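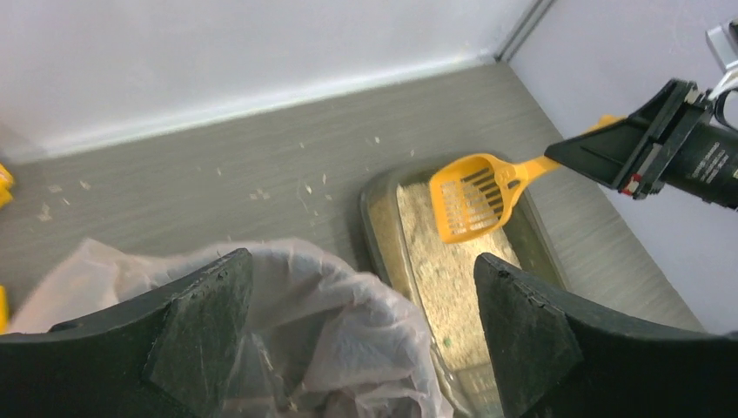

Eltside Litter Chores, README

updated February 2024, still rough in places

What's in here
Short clips of one household job: cleaning a cat litter box. Scoop, sift, tip the clumps in a bag, tie the bag. 368 clips total, 1274 stills pulled from them. Nothing else from the house, the kitchen stuff is in the Pristiveck folder, don't mix them.

Things used
- litter box, rectangular, rounded corners, see-through-ish rim
- litter, pale beige, granular
- scoop, yellow plastic, slotted head, long-ish handle
- bags, thin white plastic, the kind that wrinkle and won't stay open
- clumps. No real cats involved. Water plus green food color, left to set. Green was picked so it shows up against the litter

Same scoop all the way through. Litter topped up when it got low, swapped out completely in June and again before the last batch.

Folders
scoop/ getting under the clump and lifting
sift/ shaking the loose stuff back thru the slots
bag/ tipping into the bag
tidy/ smoothing the litter after, wiping the rim
misc/ 48 clips that didn't fit anywhere, mostly bag trouble

Labels
One line per clip in labels.csv. Clip name, step, clump count at start, done yes/no. "Done" means clump in bag. A clump that broke up and fell back is a no, even if most of it made it. Crumbs stuck on the plastic don't count against it.

Known problems
- bag mouth folds over on itself a lot. Those are marked bag_closed, not removed
- dust. Fine grains stick to the plastic and sometimes look like litter spilled outside the box
- small clumps half buried, easy to miss when labelling. Checked 2 times, still expect a few wrong
- a few stills are near duplicates, havent cleaned that up
- scoop shadow gets mistaken for a clump in dim clips

Splits
By session, never by clip. Test sessions are listed in test.txt. Please dont reshuffle, the Gavalas numbers wont line up with yours.

Use
Research use ok, credit Covus. Found a bad label? Send the clip name and the step, enough to fix it.

To do: second box shape, other litter colors, tying the bag as its own folder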